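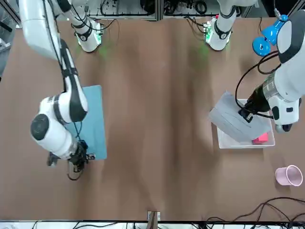 How to Clean Up a Stained Tabletop Without Buying Six Products

Most advice about stained wood tables comes from people with something to sell. I've refinished a fair number of tables, my own and other people's, and I've thrown out more half-full bottles than I'd like to admit. What follows is the order I work in now. It's slow in places and you may get to quit early.

Find out what the finish is

Skip this and you're guessing. Pick a spot on the underside or the inside of a leg. Put a few drops of denatured alcohol on a cotton swab and hold it there for 30 seconds. If the finish goes soft or sticky, you probably have shellac. If nothing happens, try lacquer thinner on a fresh spot. Lacquer will soften. Polyurethane mostly shrugs, though it may wrinkle a little if you leave the thinner on too long. Open a window and wear gloves for both tests.

People will tell you they can identify a finish by looking at it. Some can. I get it wrong often enough that I still use the swab.

Wash it first

I know, it sounds too simple to put in a guide. But a lot of what gets called damage is old polish with dirt stuck in it. Mix a teaspoon of plain dish soap into a quart of warm water, wring the cloth out until it barely drips, and wipe with the grain. Go over it again with clean water and dry it right away. Then leave it alone overnight before you judge it.

If the streaks are still there but lighter, wash it again. If the cloth keeps coming up brown and greasy, switch to mineral spirits on a rag, which takes off wax and silicone polish that soap won't touch. Lay the rags flat outside to dry when you're done. Don't wad them up in a trash can.

White marks and dark marks

White rings are usually moisture caught in the finish. The internet is in love with mayonnaise for these. I tried it on two rings on the same table and got one faint ring, one ring that looked the same as before, and a kitchen that smelled like a sandwich. Was it the mayonnaise or the eight hours of waiting? I couldn't tell you. A warm iron over a folded cotton cloth, three or four seconds at a time with no steam, has done better for me. Check after each pass. Too much heat will make a new mark next to the old one.

Dark marks are another matter. Black usually means water got through to the wood and reacted with it, or with a bit of iron. No polish fixes that, whatever the label promises. You have to take the finish off and use oxalic acid, sold as wood bleach. Follow the package, wear eye protection and a mask, and rinse well.

Sanding, if you must

Check that you have solid wood. Look at the edge: if the grain on top doesn't carry on over the end, assume veneer and put the power sander away. On solid wood, start at 120 grit, then 150, then 180. I stop there. Going up to 320 before stain makes the surface so smooth that the color doesn't take well, and I've never had anyone run a hand over a finished table and ask what grit I used.

Putting a finish back

Wiping varnish, thin coats, 3 of them for a table that gets used. Cans that say "one coat" are optimistic. Wait a full day between coats, longer if the room is cold, and scuff lightly with a fine pad before the next one.

The can may say it's dry in a few hours. Dry to the touch is a long way from cured. I keep hot mugs and damp cloths off for 10 days at least, and I'd give it a month before setting down anything heavy with rubber feet.

What I'd leave on the shelf

Scratch-hiding markers are fine on a chair leg. On a tabletop they tend to leave a line darker than the scratch. Spray polish gives you an evening of shine, and some of it leaves silicone behind that causes little craters in the next coat of varnish. Lemon oil doesn't feed anything. The wood is dead and it isn't hungry.

Paste wax I do use, once or twice a year, over a cured finish. Put on less than you think you need and buff it off before it gets hard.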